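The Plates That Don't Match

Ohemaa Amoah stopped buying dinner sets the year she moved to Norkstead. The last one had 30 pieces, and by March she was using four of them. The rest went to a neighbor, and the shelf over the sink started to fill with single plates instead.

She finds most of them at Gurar, a secondhand shop near the train station where the dishes are stacked by size and nothing else. A plate usually costs less than a sandwich. Her rule is that it has to be used for food within a week, or it goes back in a box for the shop.

"I don't hang them up," she says. "If I like looking at it, I want to eat off it."

Round plates are easiest to live with when they vary in size. A large one with a flower border takes a roast or a pile of flatbread. Medium plates with a wide colored band do for everyday meals, and the plain center keeps the food from getting lost in the pattern.
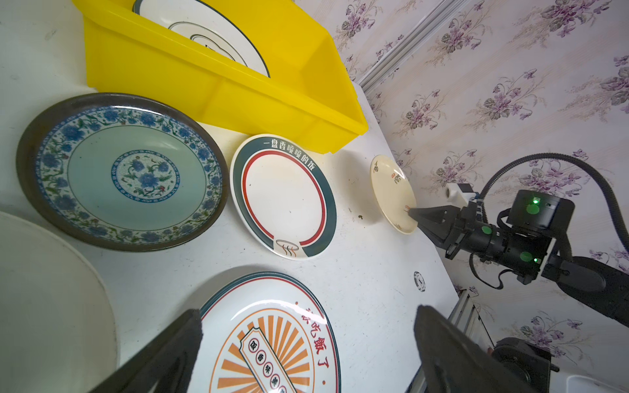
Sorting takes up one evening every couple of months. Amoah goes through the shelf one plate at a time. She runs a thumb along each rim to check for chips. Older glazes with fine crackle lines she washes by hand, in warm water, and never leaves to soak.

Her friend Svyatoslav Koval stacks his with a paper towel between each one. Amoah used to do the same but got tired of throwing towels away, and now cuts circles from old felt.

The most she has paid for one plate is 70 dollars, at the Tkachenko estate sale. It holds toast most mornings.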